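Home Garage > Club Racing > How-To

How to Get a Club Race Car Through Tech Inspection

By Divya Iyengar
November 3, 2021
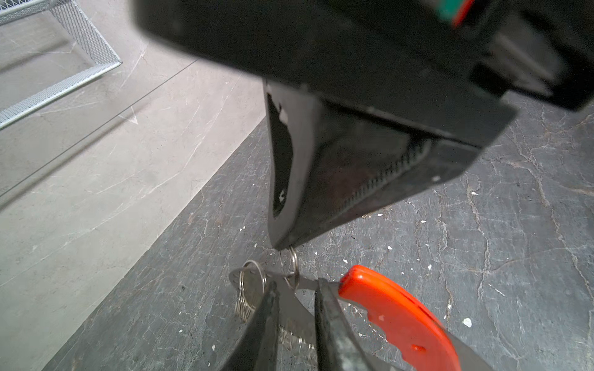 Small silver split rings, one hanging and several in a stack.

Tech inspection at a club event takes 15 minutes when the car is ready and most of a morning when it isn't. The steps below are for a closed-wheel production car with a cage, run in a regional series. Formula cars and karts have their own sheets. Always read the rules for your own series first, since they win over anything written on this page.

Start the week before

Print the tech form and walk around the car with it at home. Fill it in with a pencil. Anything you can't check off goes on a list taped to the windshield, and nothing comes off that list until the work is done.

I do this on the Sunday before the event. That leaves enough time to order a part, and it is close enough to the weekend that nothing much changes afterward.

1. Wheels and hubs

Jack up each corner and set it on a stand. Grab the tire at the top and bottom and rock it. Then do the same at the sides. Play at the top and bottom is usually a wheel bearing or ball joint. Play at the sides is usually a tie rod end.

Look at the studs with the wheels off. Replace any with flattened threads. When the wheels go back on, torque the nuts with the car on the ground to the number in your service manual. On my car that is 100 foot-pounds, but don't copy that without checking yours.

2. Brakes

Measure the pads. If you are below half at home, fit new ones and bed them before you go. Squeeze each rubber hose along its length and look for cracks near the fittings. On braided lines, check for rubbing where they pass the spring or the inner fender.

Bleed the system even if the pedal feels good. Start with the corner your manual says to start with. Wipe the caliper down, pump the pedal hard a few times and look again for fluid.

3. Belts, seat and net

Check the date tags on the belts. Inspectors look at these first, and an expired belt is an automatic fail with no discussion. Two cars in our group were sent home from Turnby in September for that reason, one after a 200-mile tow.

Pull on each belt where it meets the mounting. Eye bolts need to be tight and pointing in the direction of pull. Snap-in ends need their cotter pins. For the seat, sit in it, push back hard with your feet and have somebody watch the mounts.

Window nets should drop with one hand. Practice that with your gloves on.

4. Fluids and leaks

Put clean cardboard under the car overnight. Any drip that makes a spot bigger than a coin needs to be traced. Wash the underside first if it is dirty, or you will spend an hour chasing last year's oil.

The overflow bottle must be empty and firmly mounted. Zip ties are accepted at some tracks and not at others. Use a metal bracket and you won't have to ask.

5. Battery and kill switch

The battery should not move at all when you push it from the side. Cover the positive terminal. With the engine running, turn the kill switch off - the engine has to stop. On some cars the alternator will keep it running, and the fix is a four-pole switch wired the way the maker's diagram shows.

Check that the decal for the switch is still on the outside of the car. They fade, and they come off with wax.

6. Your own gear

Bring the helmet, suit, gloves, shoes and head restraint to the tech line, even if you don't plan to wear them until the afternoon. Helmet stickers are dated like belts. If a suit has a hole in it, it will be turned down.

At the track

At Narotmont the tech shed is behind the fuel pumps and the line forms early. At Turnby they come to your paddock spot, so leave the hood open and the car in neutral.

Have the logbook, the signed form and your license together in one folder. Answer what the inspector asks. If something fails, write down the exact wording, fix it and go back to the same person if you can.

Leave the tech sticker on until the event is over. Some groups will make you go through again after any contact.

After the weekend

Copy the notes from the logbook into your own file the same night. I also write down the mileage on the brake fluid and wheel bearings. Mine get a full check every 600 miles of track use.

Filed under: Club Racing, Safety, Beginners

Get new garage guides by email once a month. Enter your address to sign up. You can unsubscribe at any time.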